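Chapter 6
Getting a Record Out the Door: Pressing, Distribution and Release Day

What this chapter covers
How a finished master becomes a thing people can buy or stream. Lead times. Who pays whom. Splits and codes. Why the date matters more than bands think it does.

Read Chapter 5 first if you skipped it. Mastering terms are used below without being defined again.

6.1 The record is done. Now what?

Band finishes mixing on a Sunday night. Everybody is tired and happy and wants it out by Friday. Bad idea, usually. A file can go up on a streaming store in a few days, sure. But press needs time with it, radio needs time with it, and a vinyl plant needs a lot more time than either.

So work backward. Pick the date, then count back from it. The plant is the slow part. Then the artwork, which is always later than the artist said it would be. Then the paperwork.

We'll follow one small release through the chapter -- a 10-song album by a doom metal band called Xavier, put out on a two-person label, Sovix, out of a town called Pakedville. Pressing run of 500 LPs. Nothing fancy. Most records in this genre come out more or less this way.

6.2 The master and its formats

One mix, several masters. The streaming master is not the vinyl master. Heavy low end that sounds huge on headphones can be a real problem on a lacquer, and long sides make it worse. A side running past twenty minutes or so gets quieter. Xavier had two songs over nine minutes each and put them both on side B. The cutting engineer sent it back. They moved one, the running order changed, and then the back cover had to be redone becuase the track list was already printed on it.

Lesson there: sequence first, artwork second.
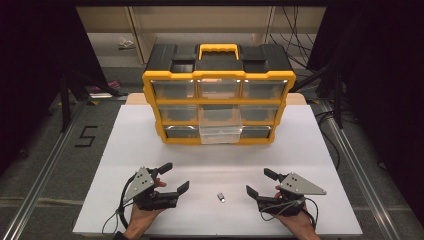 Cassette is more forgiving about order but you want the two sides close in length, or the buyer gets five minutes of hiss. CD is the easy one. Send a DDP file, check the gaps, check the track titles, check them again.

Test pressings. You will get a handful. Listen to all of them, whole thing, both sides, on more than one turntable. Clicks in the same place on every copy mean a problem with the plate. Clicks on one copy only, probably just that copy. Approve in writing. Once you approve, the bill is yours.

6.3 Codes and credits

Every recording needs an ISRC. Every release needs a barcode. They are different things and people mix them up constantly. The ISRC follows the song recording wherever it goes -- album, single, compilation, video. The barcode belongs to the product. LP gets one, CD gets another, the digital version gets its own.

Put the codes in a spreadsheet the day you get them. Same spreadsheet should hold:

song title, spelled the way it will be printed
writers, legal names
who owns what share
length
anyone who guested, and what they were promised

That last one causes fights. A friend sings on one chorus, nobody says anything about money, the song does well, and two years on there's an email. Write it down when it happens. One paragraph signed by both sides is plenty for a guest spot.

Covers need a license for the song itself, even though the recording is yours. Samples need clearing twice, once for the song and once for the recording. See Chapter 9.

6.4 Choosing a distributor

Two broad kinds. An aggregator takes a flat fee or a small cut and sends your files to the stores. No one there will know your name. A full distributor takes a bigger cut and, in theory, pitches the record to shops and playlists, handles the physical stock, and collects.

Sovix went with a regional distributor, Flollstead, for the vinyl and an aggregator for digital. Common setup. The catch is that you now have two release dates to keep in line, two statements, two people to call when something is wrong.

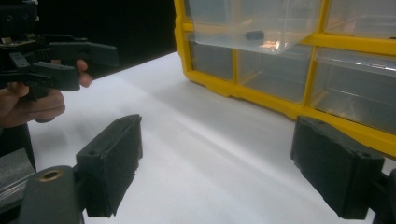
Does a small label need a distributor for vinyl at all?
It depends on where the buyers are; if most copies go at shows and through the band's own store, a label can do without one and keep the full margin.

If there are shops asking for it, though, somebody has to ship boxes, chase invoices and take returns. Returns are the part new labels forget. A shop order is not a sale until the shop sells it, or until the return window closes. Flollstead took 13 boxes on the first order. Don't spend that money yet.

6.5 The run-up

First single goes out six to eight weeks ahead. Second one three or four weeks after. A video helps if you have one, and it doesn't have to cost much. Preorders open the same day as the first single, always, since that is the day people are looking.

By release week Xavier's first single had 1,142 plays. Small number. But the preorder page had been linked under it from the start, and a good part of the run was spoken for before a single review came in. Plays and sales don't track each other in this corner of music. A small crowd that buys is worth more to a label this size then a large one that doesn't.

Send promos early. Monthly print magazines close their pages long before the issue date, so a December record has to reach them by early fall. Blogs are quicker. Radio is somewhere in between, and college stations go quiet over the holidays, so watch for that.

Key terms in this chapter
lacquer, DDP, test pressing, ISRC, aggregator, return window, street date, one-sheet

Before you go on to 6.6, pull out the release calendar you started in Chapter 2 and add the plant deadline, the art deadline and the date of the first single.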